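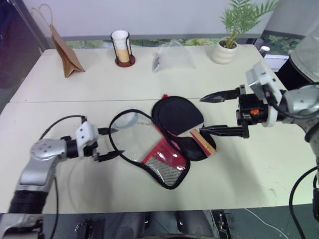
«Enséñeme el cajón de los calcetines y hablamos»

Evie Fairclough lleva 8 años comprando maquinaria para los talleres de Mapplebeck y ha visto muchas demostraciones. Le pregunto si un robot puede ya preparar un neceser de viaje. Se ríe un poco.

«Prepararlo, no sé. Tocarlo, sí. Dos brazos, dos pinzas de dedos negros y una bolsa transparente en la mesa. Mi sobrina haría lo mismo mientras discute por teléfono.»

Le molestan sobre todo los porcentajes. El folleto de Prilico prometía un 98 por ciento de aciertos. «¿Aciertos en qué? Pregunté cuántas bolsas distintas habían probado y me cambiaron de tema.»

Lo blando es lo peor, dice. Una funda acolchada cede, el plástico transparente engaña a las cámaras y un objeto pequeño y plano se resiste a unos dedos rígidos. «Una caja de cartón la coge cualquiera. Deme una cremallera atascada.»

¿Y en la tienda? En Rokby, donde se montan 200 estuches por turno, hicieron cuentas y siguieron con personas. Fairclough no descarta cambiar de idea. Volverá a mirar en noviembre, cuando Clultinau presente su nuevo modelo.

«Iré con mi propia bolsa», avisa. «La mía, la de verdad, con el champú abierto.»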